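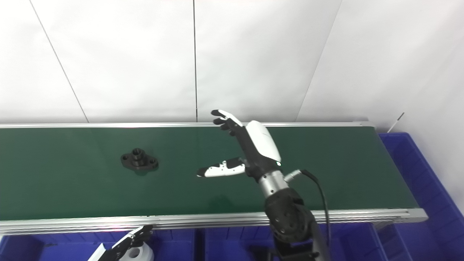 Jadby foundry to keep casting pump parts after rescue deal

The Bakov foundry in Jadby will stay open under new owners, ending four months of doubt over the future of the town's last metal casting works.

Tsolakis, a family-run maker of farm and garden pumps, has bought the site, the furnaces and the order book from the administrators. The price has not been made public. The sale was completed in April and staff were told at a meeting in the canteen at 7am, before the early shift went in.

All 60 people still working at the foundry will keep their jobs on their present pay. Another 100 or so had been expected to follow them on to the payroll under a growth plan drawn up by the previous owners, but that plan has been dropped and Tsolakis said it would not set a target for new posts in its first year.

The works makes small iron castings, mostly brackets, flanges, bearing housings and pipe fittings, for customers who need a few hundred at a time. It got into difficulty when its gas contract ended and the new rate came in at more than double the old one. Two large customers then moved their orders abroad within weeks of each other.

Gediminas Venckus, who has run the moulding shop for most of his working life and will stay on as works manager, told staff the first job would be to clear the backlog. The foundry has 2277 parts on order that should have gone out before the sale, and some customers have been waiting since the winter.

"We lost the night shift and we lost a few good pattern makers, and you feel that," he said afterwards. "The furnaces are sound. The order book is thinner than I would like but it is real work from people who pay. I would sooner start from there than from a big promise."

Tsolakis has bought castings from Bakov for many years and said it had looked at other suppliers when the foundry went into administration. Prices were similar, but delivery times were longer and two of the firms it spoke to would not take on the smaller pump bodies. Buying the works was the cheaper choice over ten years, the company said.

The Bakov name will stay on the gate. Castings for outside customers will go on being sold under it, and Tsolakis said it had no wish to take up the whole of the foundry's output for its own pumps. At present its orders fill a little over a third of the working week.

Some changes are planned. The older of the two furnaces, which burns gas, will be shut down over the summer and replaced by an electric one. The sand store, which has leaked since the storms two years ago, will get a new roof. Parking on Trerkemum Lane will be moved to the yard behind the pattern shop after complaints from people living opposite about lorries waiting there with their engines running.

The town council had offered to put off part of the site's business rates to help a buyer. It said the offer still stood and would be discussed with the new owners. It has also asked for a fresh noise survey once the electric furnace is running. The last one was done before the new houses were built on the old allotments.

Union members at the site voted to accept the terms of the transfer. Their pension scheme was closed to new money when the firm failed and will not be reopened. A new workplace scheme will start instead, with the company paying in 4 per cent of wages. The union said it would press for a higher figure at the next pay round and wanted the night shift brought back when orders allowed.

Former employees who were laid off during the administration have been asked to get in touch with the works office if they would like to be considered for future vacancies. They will not have to apply again through an agency. Claims for unpaid holiday from before the sale are still being dealt with by the administrators and should not be sent to the foundry.

The trade counter on Trerkemum Lane, which sells drain covers, stove grates and boot scrapers to the public, has been closed since the winter. It will reopen on weekday mornings, from 8am until noon, once the stock has been checked.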